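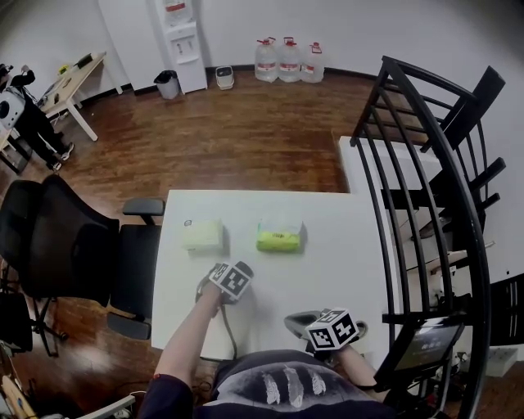 What makes a water cooler go glug?

Air going up into the bottle makes the sound. When water comes out of the bottle at the bottom, air has to get in to take its place, and it goes in as a big bubble.

That is the short version. The rest of this page is about where the bubble comes from, how the water gets cold, and what happens to the bottle when it is empty.

The bottle on top

Many offices, schools and waiting rooms have a water dispenser. People also call it a water cooler. It is a tall box with a bottle of water sitting on top. In our photo the dispenser is white and stands against the back wall, and three large clear jugs with red caps are lined up in a row to the right of it.

The bottle sits upside down, with its neck pointing into the dispenser. If you turned a bottle of water upside down over the floor, the water would all run out. In a dispenser it stops.

Inside the top of the dispenser is a small tank. Water from the bottle runs into the tank until the water reaches the neck of the bottle. Now the opening is under water, and no air can get in. Without air coming in, the water in the bottle stays where it is.

The air in the room helps hold it there. Air doesn't feel heavy to us, but it pushes on everything all the time, and it pushes on the water in the tank. This push is called air pressure. It is strong enough to keep the water in the bottle from falling.

When you fill a cup, the water in the tank goes down a little. Soon the neck of the bottle is not covered anymore. A bubble of air slips in and floats to the top of the bottle, and some water comes down. The tank fills, the neck is covered again, and everything stops. You may need to pour more than one cup before you hear a glug.

Try it yourself

You can make a small model of a water cooler at the kitchen sink. You need a small plastic bottle, a bowl and some water.

Put some water in the bowl, enough to cover the neck of the bottle. Fill the bottle all the way to the top. Put your thumb over the opening, turn the bottle over, and put the neck under the water in the bowl. Take your thumb away but keep holding the bottle. The water should stay in the bottle.

Now lift the bottle slowly. As soon as the opening comes out of the water, air goes in and water comes out. Lower it again and the flow stops. Have a towel ready. The first try is usually a messy one.

How the water gets cold

A dispenser with a cold tap has a cold tank, and it works like a small refrigerator. A metal tube is wrapped around the tank or placed inside it. A special fluid moves through the tube and picks up heat from the water. The fluid carries the heat to the back of the dispenser and lets it out into the room. This is why the back of a water cooler can feel warm while the water is cold.

The cold tank is much smaller than the bottle. If a whole class lines up for a drink after recess, the first cups will be colder than the last ones. The tank needs time to cool the new water.

Some dispensers have a hot tap too. The water for this tap goes to a different tank with a heater in it, like the heater in an electric kettle. It can be hot enough to burn you. Hot taps are often red, and many have a safety catch that you have to press or slide first. Ask an adult if you want hot water.

Some dispensers have no hot or cold tank at all. They give water at the same temperature as the room.

Why the bottles are so big

Big bottles don't have to be changed as often as small ones. The trouble is that water is heavy. One gallon weighs a little more than eight pounds, so a five-gallon bottle weighs more than forty pounds when it is full. That is as much as many kindergartners weigh. Changing the bottle is a job for an adult.

There are also three-gallon bottles, which are easier to lift. The public library in Oltholm uses this size. In one year its visitors and staff emptied 493 of them. That comes to almost 1,480 gallons. The busiest month was August, when the summer reading club meets there.

The cap on the bottle keeps dust out. Many caps have a little plug in the middle. A tube on the dispenser pushes the plug in as the bottle goes down, so the water does not spill while the bottle is being turned over. Older caps had to be pulled off first, and the person changing the bottle had to be quick.

Full bottles should be stored in a clean place, away from bright sun. Sunlight can help tiny green living things called algae grow in water. Algae need light, just as plants do.

Where the empty bottles go

Thin plastic bottles from a store are meant to be used once. Many cooler bottles are made of thicker plastic and can be used again and again. A driver brings full bottles and takes the empty ones back to the bottling plant.

At the Velau plant, outside Drasness, the empty bottles go through these steps:

The old cap comes off.
A worker looks for cracks and sniffs for odd smells. Bottles that fail are taken out for recycling.
The bottle is washed inside and out with hot water and cleaner.
It is rinsed until no cleaner is left.
It is filled with clean water and gets a new cap.
It goes on a rack to wait for a truck.

The sniffing surprises people. Some families keep other things in an empty bottle, such as coins or paint water, and plastic can hold on to a smell for a long time. A bottle that smells of paint can't be used for drinking water, even after it has been washed.

Using a water cooler

Hold your cup under the tap without letting the rim touch it. Germs from one cup can get on the tap and then into someone else's drink. Fill the cup partway and come back if you are still thirsty. If water drips on the floor, wipe it up or tell an adult, as wet floors are slippery.

The tray under the tap catches small drips. Don't pour out a whole cup there. It fills up fast, and on most coolers it has no drain.

Words to know

Air pressure: the push of air on everything it touches.
Algae: simple living things, often green, that grow in water or damp places.
Dispenser: a machine or container that gives out a little of something at a time.
Tank: a container that holds a liquid or a gas.

Contact Gudeta Kids | Copyright Gudeta Learning Pages | Page checked 6/4/21 | Back to top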